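Plarker Nadex Roll-Up Dump Pouch, Part No. 3176

14 shares 3 comments

The Nadex is a roll-up dump pouch for belt or pack mounting. Rolled, it is a flat package slightly smaller than a folded wallet. Deployed, it hangs as an open-topped bag that will take a pair of work gloves, a rolled rain shell, or whatever has been picked up and has no other home. It was drawn up as a companion to our Salehi waist pack but has no parts in common with it and does not need it.

Body
The body is cut from one piece of 330D Cordura, folded at the base and joined with two side seams. There is no bottom seam. Side seams are felled and bound on the inside with nylon grosgrain, so there are no raw edges to fray or catch. The lower corners each have a brass grommet for drainage. The previous version used a mesh floor, which drained faster but wore through when the pouch was dragged against rock or concrete. The grommets are slower and last longer.

Backer
The backer panel is 500D Cordura over a 2 mm sheet of HDPE. The sheet is sewn into a closed sleeve and cannot be removed. It keeps the mouth of the bag square to the belt and stops the rolled package from folding over when you sit down. Two vertical attachment straps on the rear weave through standard ladder webbing and close with a snap at the bottom. They will also pass behind a belt up to two inches wide. For narrower belts, run the belt through the upper bar tacks only and the pouch will sit without sliding.

Mouth
The mouth is held open by a length of coated wire in a webbing channel. The wire is soft enough to shape by hand and keeps whatever curve you give it. Repeated sharp bends in the same place will eventually break it. The channel is left open at one end behind a small flap so that the wire can be replaced with any similar piece. An elastic cord with a barrel lock runs below the channel and closes the mouth to a gap of two fingers. If you want it fully closed, pull the cord and roll the top once.

Closure
Rolled storage is secured with one strap of 1" webbing and hook and loop. The loop field is longer than it needs to be, which allows the pouch to be rolled with a thin item inside, such as a spare glove. The strap end has a folded pull tab that can be found with cold hands. We tried a side-release buckle in the first samples and dropped it. It added bulk at the exact point where the pouch presses against the hip.

Stitching and load
All seams are sewn with bonded nylon thread. Stress points are bar tacked. In our shop the attachment straps were loaded to 300 N in a straight downward pull with no movement at the tacks. This is a carry pouch and is not rated for lifting, lowering or any use where a person or animal depends on it.

Weight
74 g, complete with wire and cord.

Colours
Black, grey, and a dull olive. Fabric is bought in small lots and the shade of the olive varies from one lot to the next. If you are matching it to a pouch you already own, send a note with your order and we will check it against the roll.

Fitting
Mount the pouch behind the hip on your non-dominant side. Weave the straps before you load the belt. To deploy, pull the tab outward and down, and the body will drop under its own weight. To stow, empty it, flatten the wire, fold the sides to the centre, and roll upward from the base toward the backer.
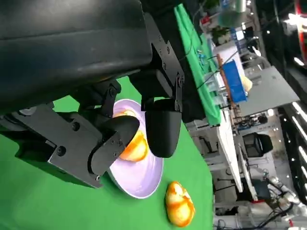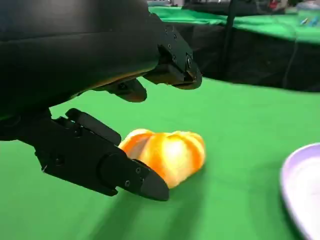
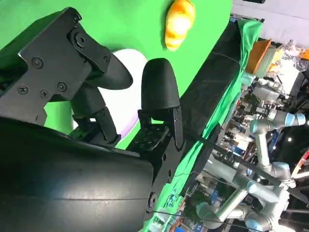
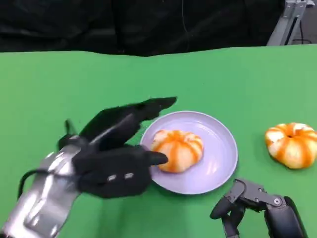
Care
Rinse with cool water and mild soap and hang it to dry with the mouth open. Do not machine wash or tumble dry. Heat will curl the HDPE and the backer will not go flat again. Grit in the hook field can be removed with a stiff brush or a fine comb. The fabric coating will lose some of its water repellency over time and can be treated with any spray made for nylon.

Spares
Replacement wire, cord and barrel locks are kept in stock and can be ordered under the same part number with the suffix W, C or B. The closure strap is sewn in and has to be replaced by us. Send the pouch clean. Repairs are handled by Saranya Joseph and normally go out with the next sewing batch.

Also fits
Salehi waist pack, either side panel. Gusura pack belt, rear ladder section only. The forward section of the Gusura is padded too thickly for the snaps to close.

Page last revised September 21, 2020

Shared 14 times View 3 comments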